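Review: Erkham, Series 2 (animated, ages 4 to 6)
Published by the Fallusitz Children's Media Library

Erkham returns for a second series with the same small harbour town, the same narrator and a noticeably different manner. The first series was built on long, quiet episodes in which the ferry Nurmi crossed the bay and came home again. The new one is brisker. Each episode now contains two short stories joined by a song, and the library has considered whether the change serves the younger viewers for whom the programme was acquired.

The writing remains the responsibility of Ilari Nieminen, who created the programme. His plots are modest and well suited to the age group. In "The Borrowed Bell", the Nurmi gives away her bell for the afternoon and must find another way to announce herself in fog. The difficulty is set out clearly, the other boats offer advice of varying quality, and the solution is one that a child of five could reach before the characters do. "Low Water" is equally sound. Four of the episodes, however, depend on a misunderstanding that a single sentence would have settled, and older viewers are likely to grow impatient with them.

Direction has passed to Lenni Ruotsalainen. The harbour is brighter than before and the camera moves a good deal more, at times without clear purpose. Faces on the boats are larger and more readily understood, which will help children who found the earlier models hard to tell apart. The loss is in the scenery. Backgrounds that once rewarded a second viewing are now often plain water and sky, and the lighthouse, a favourite of the first series, is seen only at a distance. 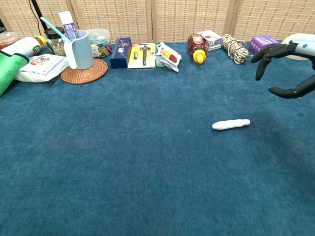 A small white object on the teal-blue table covering, with the woven screen behind.

The music deserves separate mention. The opening theme has been shortened and given a drum part, while the old melody survives as a slow arrangement over the closing titles. The songs between the stories are tuneful and are pitched at a height young voices can manage. One of them, "Round the Buoy", is repeated too often across the series.

Parents may wish to know that the storm in the December special is louder and longer than anything shown previously. It is handled with care, and the crew of the Iltlow are seen safely ashore before the titles, but sensitive children should have an adult in the room.

The disc edition is supplied in a plain case with a printed episode guide. Subtitles are accurate and large enough to read from a sofa. The menu is less satisfactory: it returns to the first episode after every story, and a child cannot easily find a particular title without assistance.

The library recommends the series for general lending. Families new to Erkham may begin here without difficulty, although the first series remains the better introduction to the characters and is still available from the same shelf.

Rating: 4 out of 6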